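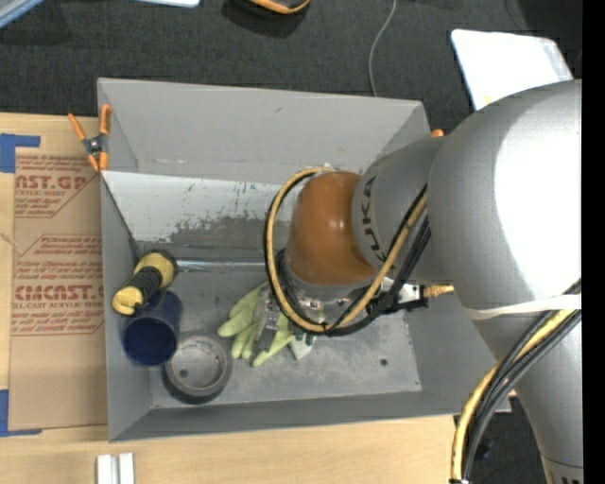

## Storage bins: inspection and return

2025-05-09

Members of staff at the Trajkovski site are reminded that the annual check of open-topped storage bins is now under way. It covers all grey bins held in the packing hall, the returns area and the two upstairs stores, including those kept on tables for sorting small goods.

Of the 215 bins on the register, 178 have been checked and put back into use. The remainder should be emptied and brought to the returns area before the end of May. Bins on loan to the Destora building are included and will be collected on the usual morning run.

Scuffs and scratches on the floor or walls of a bin are regarded as ordinary wear and need not be reported. A bin should be withdrawn if it has any of the following:

- a split or crack in a wall or corner
- a sharp edge on the rim
- a floor that no longer lies flat on the table

Small round holes in the floor are acceptable for boxed goods. Screws, washers and other loose parts should be kept in a bin with a closed floor, or in a tray placed inside.

Bins should be wiped out with a damp cloth and left to dry before they are stacked. Scouring pads are not to be used, as they roughen the surface and make later cleaning harder. Old labels must be removed completely, including any glue, before a new one is fixed to the outside of the wall. Pen marks on the inside may be left.

Replacements have been ordered from Funaso and will be issued from the ground floor store. Each department may exchange up to 420 litres of bin space without a separate request. Larger exchanges require the signature of the head of department on the pink form.

Skodix lids do not fit the new bins and should be returned to the store with the old ones. Departments that wish to keep lids for use elsewhere should write the number required on the back of the form.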